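Ornby Community Orchard – Progress Report to the Clevitell Fund
Spring planting season, report for the period ending in May
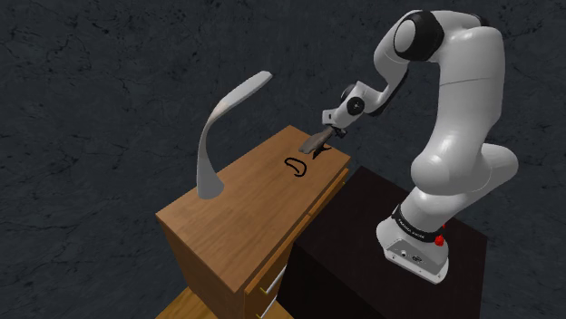 One of the families on Carvalho Street told us at the April open morning that they had walked past the old lot for years and never once thought of it as a place to stop, and now their kids want to check on the plums every day after school. We heard a good deal of that this spring, and it did us all a world of good!

Of the 200 trees in your grant, 187 are in the ground and staked. The last 13 are pears, held back at the Truvach nursery until the drainage along the north fence is finished (the clay there is worse than we had budgeted for, I'm sorry to say). Spending to date stands at $2,091, with $987 of that going to mulch and deer fencing – more fencing than planned, but the deer were very keen.

We ran 8 pruning classes and would like to carry the remaining class money into the fall, if you are agreeable.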